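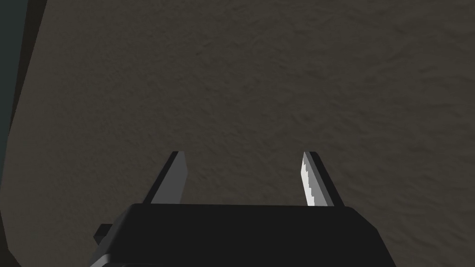
# Frequently asked questions about our evening sewing classes

We collected the questions which students send us most often. If you do not find your answer, please write to the Kiều studio and Ngân Đào will reply, usually on the next working day.

### Do I need to know how to sew already?

No. The course "First Stitches" is for people who never touched a sewing machine. You learn to thread it, to sew a straight line and to turn a corner. If you already can do these things, please choose "Skirts and Simple Tops", otherwise the first weeks will be boring for you.

### Where are the classes?

In Lembridge, on the second floor of the old Jancombe building. The entrance is from the yard, next to the bicycle racks. The street door is locked after 6 p.m., so please do not wait there. There is an elevator, but it is small and a stroller fits only when it is folded.

### How long is one course?

One course has eight lessons, one each week, and each lesson is two and a half hours with a short break. We do not teach in June, when the fabric store downstairs uses our room for its sale.

### How many students are in a group?

Not more than seven. We have eight machines and we like to keep one free in case another machine needs repair.

### Can I bring my own machine?

Yes, and many students prefer it. Please bring also the foot pedal, the power cord and the manual. The pedal is forgotten very often, and pedals from our machines do not fit to other models.

### What should I bring to the first lesson?

- Fabric scissors, if you have them
- A notebook and a pencil
- One yard of plain cotton, washed and ironed

We give you thread, pins, needles and pattern paper. For the second lesson you will need more fabric, but please wait with buying it until Thịnh Đoàn has explained how to read the pattern. He teaches all beginner groups.

### Why must the cotton be washed before?

Cotton can shrink in the first wash. If you sew first and wash later, the bag or the skirt can become smaller and the seams can pull.

### How do I pay?

You can pay by card at the studio or through Wekeo, where you also choose your group. The deposit is $70 and we subtract it from the full price. Your place is reserved only after the deposit is received.

### What happens if I miss a lesson?

You can come to the same lesson in another group if there is a free machine. Please ask at least one day before. We cannot return money for a single lesson, but we can send you the written notes.

### Can I cancel the whole course?

Until 4 days before the first lesson we return the full deposit. After this date we keep it, but you may give your place to a friend. Write us the name of this person so that we can change the list.

### Can children come?

From the age of twelve, together with an adult who is also registered. For younger children we do not have a course at the moment.

### Do you make repairs or sew on order?

We only teach. For zippers and hems please ask in the fabric store downstairs, they have the phone number of a good tailor.

*Last updated: Friday, December 29, 2023*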